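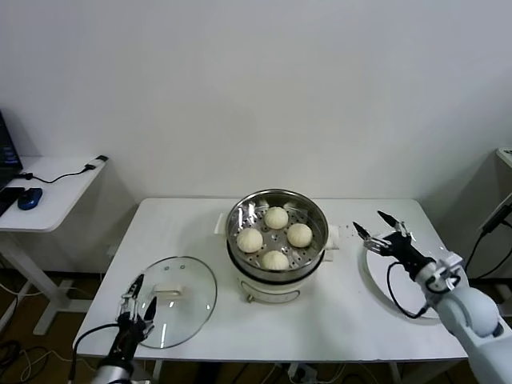
Does it matter when a steamed bun is moved from the basket to the plate? The usual advice says it matters a good deal, but the evidence behind that advice is thin, and most of it comes from cooks' habits that have been written down as if they were findings.

4.2 Unloading the basket

Household guides agree on very little about steaming, yet nearly all of them tell the reader to wait before lifting the lid. Three minutes is a common figure. The explanation given is that a sudden drop in temperature makes the skin of the bun wrinkle or the whole bun collapse. We have no quarrel with the claim that buns collapse. We do question whether the wait is what prevents it. The guides we read seldom say how the dough was proofed, how full the basket was, or whether the lid dripped, and any of these could produce the same sorry bun.

The Mundusthorpe survey is often cited in support of the three-minute rule. It collected answers from 100 home cooks, and a large share of them said that waiting gave better results. What the survey measured, though, was belief. No buns were cut open, weighed or compared side by side. A cook who has always waited has little to compare against, and a cook who once lifted the lid early and got a bad batch is likely to remember it. The Urport follow-up used 16 households and asked them to keep notes, but the notes were kept by the same people who held the opinion, and the follow-up did not vary the wait at all.

Spacing is treated with similar confidence. The Galar guide recommends placing buns well apart and taking them out one at a time, starting from whichever side is nearest. The first half of this seems sound to us. Dough swells, and buns that touch will stick and tear when pulled apart. The second half is harder to defend. With a small basket the order of removal changes the time between first bun and last by very little, and we found no reason to expect that a person eating them could tell the difference.

The basket itself deserves more attention than it gets. A perforated metal tray lets steam up from below and lets water back down, but the bun sits directly on the holes unless paper or cloth is put under it. Sticking is then a question of the underside, which the guides largely ignore in favor of the top. A bun that lifts away whole has survived the part of the job we consider most likely to spoil it.
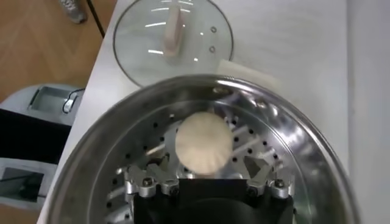 Figure 1. A steamed bun held over the perforated tray, with the glass lid set down on the tabletop beyond the pot.

Where the lid goes is another small matter on which the guides are firm. Some say it must be turned over so that water collects in the glass. Others say it should be laid flat, rim down, away from the plate. Chaudhry's handbook gives both instructions in different chapters. The only concern we can support is dripping: a lid tipped over the basket on its way off can spot the buns beneath. Once it is clear of the pot, its resting place looks like a question of table space and of keeping the plate dry.

We therefore treat the wait, the order of removal and the position of the lid as open questions, and we do not use any of them to grade the households in Section 5. Proofing time and the lining of the tray are recorded for every batch. Readers who prefer to wait three minutes lose nothing by doing so, but the survey answers should not be quoted to them as proof.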